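1/31/19 - Sign shop notebook, Vorka job

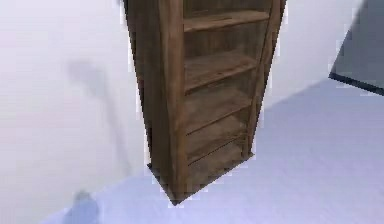 Cut the test strips for the window lettering this morning. Reverse cut, matte white, same roll we used for Turno. The small text weeds badly under 3/8 inch. The tails on the "k" and "a" lift with the waste every time. Slowed the plotter down and dropped the blade pressure one step. Better, still lost two letters out of the address line.

Asked Vorka if the address can go up a size. No answer yet.

Fascia panel: primed, first coat on. "Est. 1887" is going in gold and has to line up with the door, so measure from the door frame and ignore the drawing. The drawing has the opening 3 inches too far left.

Transfer tape is the cheap stuff again and it lets go at the corners. Ordered 40 yards of the high tack from Surdu. Don't use the old roll on anything going outside.

Letach hanging sign came back from the welder with the bracket holes drilled for the wrong bolts. Need 4 new ones, stainless. Their opening got moved to June so it can wait behind Vorka.

To do: second coat on fascia, recut address line, sharpen or replace blade, call about the lift.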